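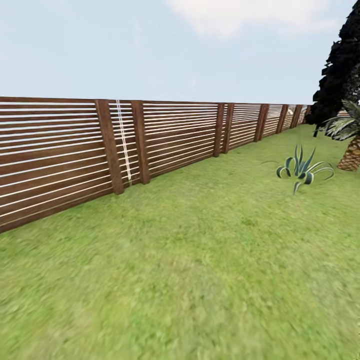 Slatted wooden fence beside grass

Winter car tips for the home garage

By the Rostbridge Garage Notes desk
12/20/18
42 shares | 4 comments

Check the tires first thing in the morning, before the car has moved. Pressure drops in cold weather, and the right figure is on the sticker inside the driver's door. The number on the tire itself is the maximum, so leave that one alone.

Wash off road salt every 2 weeks. Start with the wheel wells and the underside, then do the paint. A plain garden hose is fine if the day is above freezing.
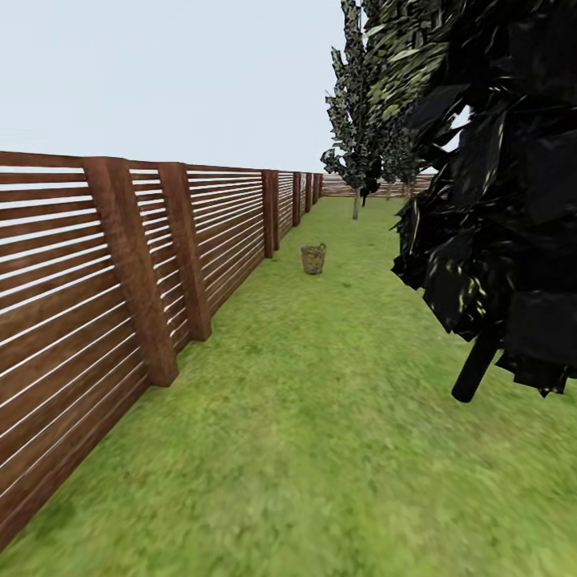

Door seals need attention too. Wipe them clean, let them dry, and rub in a thin coat of silicone – the Halliday stick is easy to use, and Badano makes a spray. Skip cooking oil. It goes sticky and holds grit.

If the battery is more than four years old, have it tested. Most parts stores will do it while you wait. Clean any white crust off the terminals with baking soda and water, rinse, and dry them well.

Keep a scraper in the house as well as in the car. A frozen door will not open for the one on the back seat.

Last updated in November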